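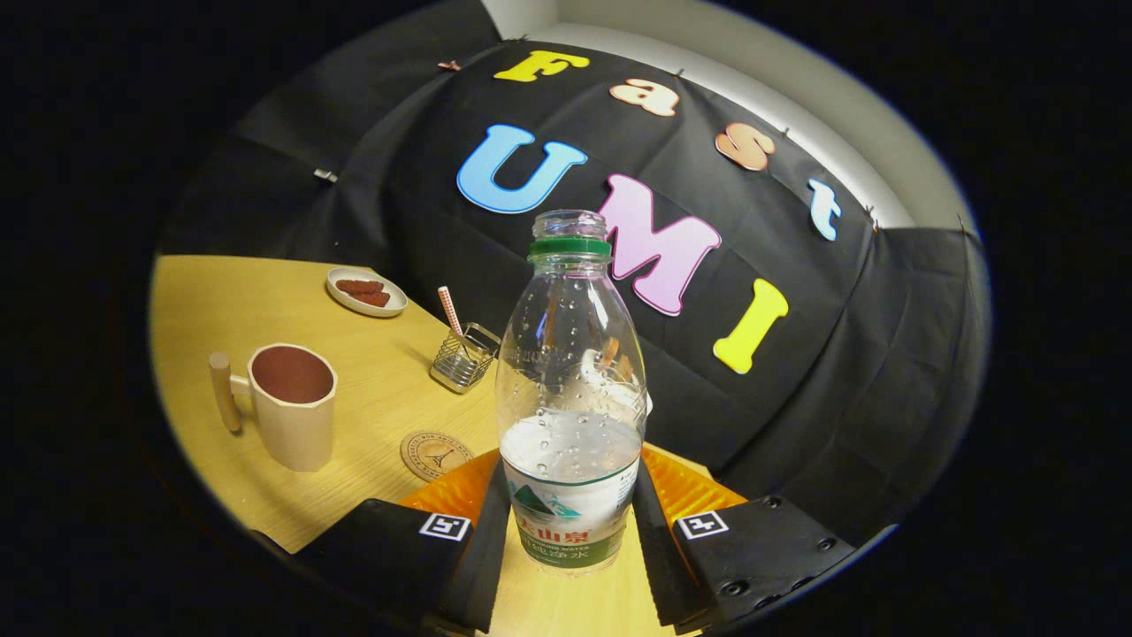 Can a machine clear the table yet?
Home and Small Workshop Automation > General talk

varela_lh
Posted December 3, 2021

Good evening to all. My name is Lenka Hrubý and I run a small guest house in Stusden. English is my third language, so please excuse mistakes. I have read this forum for a long time, but I did not write before.

My question is simple. After breakfast we have tables with cups, small dishes, bottles and crumbs. A person clears it without thinking. Is there any machine, which I can buy or rent, that does the same? I do not speak about a dishwasher, I have 2 of them. I speak about the way from the table to the dishwasher.

A salesman from Wadaleo offered me an arm on wheels for 4,000 per month. In his video it takes a bottle and puts it in a crate. It looks very nice. But it was always the same bottle.

oldlathe
Short answer is no. Save your money.

Longer answer: picking up a bottle is the easy part. It's a cylinder, it's standing up, it has a cap. Two flat fingers close on it and you're done. Then give the same fingers a mug full to the rim with coffee and see what your tablecloth looks like.

marten.k
I don't agree with "easy part." A thin plastic bottle, half full, is a nasty object. Squeeze it too hard with the cap off and the water comes out the top. Squeeze too little and it slides. And it's clear, so a depth camera sees the table through it. We had a clear bottle on the test bench at Jarkevby in May and the arm tried to grab the air behind it, many times in a row. The label saved us in the end, because at least that part was not see-through.

oldlathe
Fine, the clear plastic is a pain. I meant the grasp, once you know where the thing is. A mug has a handle on one side, so you have to care which way it's turned. A bottle doesn't.

varela_lh
Thank you both. With the mug I have exactly this worry. My guests leave them in all directions, often with something still inside. Must the machine pour it out first? The salesman answered that "the customer can prepare the table." But if I prepare the table, then I have already done the work.

pim_in_the_shed
lol yes, that's the whole industry in one sentence

I pack orders for a living and our arm is great as long as somebody lines everything up for it. Put a straw in the wrong bin and it stops and beeps until I walk over. Paid for itself anyway, on the night shift. But a warehouse bin isn't a breakfast table.

marten.k
Lenka, what is moving now is the teaching side. Instead of programming every motion, people hold a gripper in the hand, with a camera on it, and do the chore themselves many times: take the bottle, set it on the coaster, move the dish. The robot learns from these recordings. You need no robot at all while you collect. I think it's the first approach where a cluttered table is welcome and not a problem.

oldlathe
And how many recordings before it clears one table?

marten.k
Depends on the task. For our cup task we stopped at 2,000 and it was decent on cups it had seen, less decent on new ones. Saucers we never got right.

oldlathe
So a person moved a cup 2,000 times in order that a machine can move it "decently." I could have washed every cup in the county.

marten.k
You would have to wash them again tomorrow. The recordings stay.

tamsin_b
Can I put in a word for cookies? I bake for a cafe and no one ever talks about soft food. A grip that holds a full water bottle will break a shortbread in half. If the arm can't tell a leftover cookie from the plate under it, you get crumbs in the gears and a very unhappy owner. I'd ask the Wadaleo man to do his demo with YOUR dishes, on YOUR table, straight after breakfast.

varela_lh
This is a very good advice. I have written to him today and asked for it, with full mugs and no preparation. If he comes, I will report which things he could lift and which not. For the next season I will in any case keep my kitchen helper, who also talks with the guests.

pim_in_the_shed
Put down an old tablecloth first.

oldlathe
And film it please.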